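Ticket: product pictures come out wrong in the monthly catalog file
Product: Dument, catalog and price list module
Opened by: Harish Kaimal, Lilari (web shop and wholesale)
Assigned to: Hervé Chevalier, Dument support
Priority: normal, later changed to high
Status: solved

Harish Kaimal, Monday, 9:10

Good morning. We make our wholesale catalog with Dument every month and send it to the shops as one file. Until November all was fine. Since we updated the program, the December catalog has three problems and I am not sure if they have the same cause.

First, the file is too large. Before, it was small enough to send by e-mail. Now it is 277 MB and our mail server refuses it.

Second, the light colors are not right. Everything that is white or cream in the product picture becomes a little yellow in the finished file. On the screen, inside the editor, the color is correct.

Third, the export stops at page 55 when I choose the option "Print quality". There is no error message, only the progress bar which does not move any more. With "Screen quality" it goes to the end.
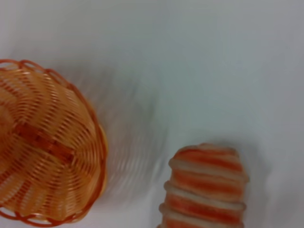
What I have tried already: I restarted the program, I restarted the computer, I emptied the temporary folder and I made the export from the computer of my colleague. The result is the same on both computers, so I believe the problem is in the catalog or in the program, and my machine is fine. I have not tried to install the old version again, because I am afraid to lose the price tables.

Please tell me if you need the complete project. It contains our purchase prices, so I would prefer to send it through a protected link.

Hervé Chevalier, Monday, 11:35

Hello Harish, thank you for the clear explanation. I don't need the complete project for the moment. Please do not go back to the old version — the price tables were converted during the update and the old version can't open them.

Could you send me these things:
the log of the failed export (Help, then Open log folder, the newest file)
a screenshot of the page Export settings
the color profile shown under Document, Color

One question also. Do your pictures come from one source, or do your suppliers send their own?

Harish Kaimal, Monday, 13:20

Log and screenshot are attached. Under Document, Color it is written "Coated paper (default)". I don't remember choosing this. In my notes from the spring I have written "sRGB", so maybe the update changed it.

About the pictures: they come from different places. Our own articles we photograph here. Karari sends us a folder for their textiles, and Butkienė sends their pictures by a link which we download. In the log I see many lines with the word "resample", but I do not understand if this is normal.
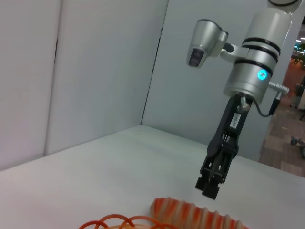 I also noticed one more thing which may help you. When I delete page 55 completely, the export continues and finishes, also in print quality. When I put the page back at the end of the catalog, the export stops at the end. So the problem travels together with the page. On this page are only articles from Butkienė.

Hervé Chevalier, Monday, 15:50

That was a very useful test. I have read the log and can answer the three points separately.

Color: the update replaced your profile with the default for coated paper. This is a known fault of our installer when the old project had no saved profile name. Go to Document, Color, choose sRGB, and click "Apply to all pages". If you click only OK, it is changed for new pages and the old ones stay as they are.

Size: under Export settings you have "Keep original pictures" switched on. The update turned it on as well. Please switch it off and write 800 in the field "Longest side in pixels". For a catalog with small pictures this is enough.

Page 55: the log shows a picture with a damaged preview inside the file. The program tries to read the preview, fails, and waits without end. It should give an error, and I have reported this to the developers. Please open the pictures on this page in any image program, save them again under a new name and replace them in the catalog.

Harish Kaimal, Monday, 17:05

I did everything in the order you wrote. The whites are now correct on all pages. On page 55 there were 2 pictures which my image program opened only with a warning. I saved them new and replaced them, and the print export went to the end without stopping.

The size is much better but the file is still a bit too big for our mail server. I have put it on our download page and will send only the link. The shops will get used to it.

Can you please leave the ticket open until tomorrow? I want to check the price columns before the catalog goes out.

Hervé Chevalier, Monday, 17:15

Of course. For the size you can also try "Remove unused fonts" in the same window. It is safe for the prices.

Harish Kaimal, next day, 8:45

Prices are correct. With the fonts removed, the file goes through by e-mail. You can close the ticket — thank you for your patience.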